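Print | E-mail this message
Search archive Go
Subject: Re: Limescale and descaling intervals

Gonçalo Cardoso wrote:
> Skirnik says 10 weeks between descales. Our supply
> reads 426 ppm. Is that still safe?

No. Their table stops well short of 426.
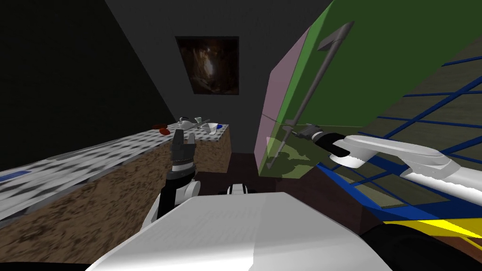

Halve the interval to 5 weeks and use citric acid, not vinegar -- vinegar attacks the seals on the older Grundport elements.

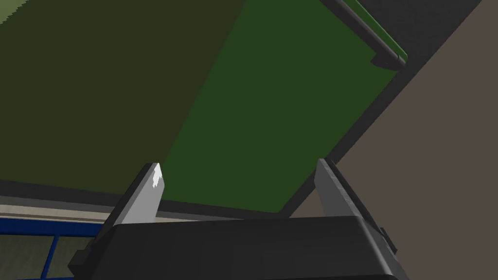
If you fit a softener, leave the drinking tap on the raw main. Margarida's note in the June digest has the pipe layout.
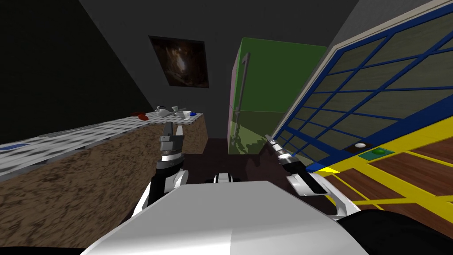 Kitchen, counter side

Regenerate the resin every 2,000 litres. The Fonseca valve counts this itself, but it loses the count after a power cut and has to be reset by hand.
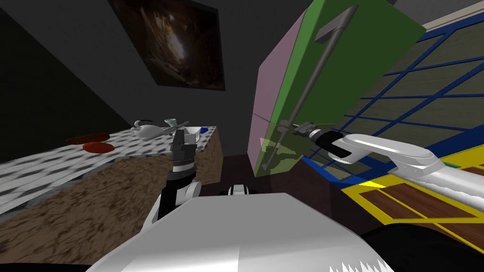 Test strips go off once the tube is opened, so retest with a fresh one before you change anything.

Benedita Abreu

0 shares | 5 comments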